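5.3 Drying indoors with the Rivum dehumidifier

Laundry mode runs the fan at full speed and ignores the humidity setting. Use it only while washing is hanging in the same room.

1. Close the windows and all doors to the room.
2. Empty the water tank and push it back until it clicks.
3. Place the unit on a level floor, with at least 50 cm of clear space on the outlet side.
4. Turn the louvre so that the air passes beneath the washing.
5. Press MODE until the shirt symbol lights up.
6. Press TIMER to select 2, 4 or 9 hours. If no time is selected, the unit stops after nine hours.

Note: The compressor starts after a short delay. The fan runs during this time - do not press MODE again.

Note: In an unheated room, drying takes longer and the unit may defrost itself. The fan continues and the blue lamp flashes.

CAUTION: Do not hang washing over the unit. Water dripping into the grille can damage the control board.

CAUTION: Do not use an extension lead.

Spacing the washing
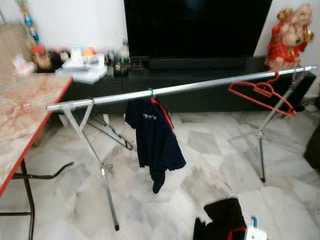 Text: Clurnberg Product Manuals
Revised April 8, 2023

Leave a gap between garments so that air can reach both sides. Shirts dry more evenly on hangers than folded over a pole. Clip light items in place, as the outlet air can shift them. Turn thick items once during the cycle.

When the timer ends, leave the unit plugged in until the fan has stopped. Empty the tank and wipe the float with a dry cloth. For filter cleaning, see 6.1.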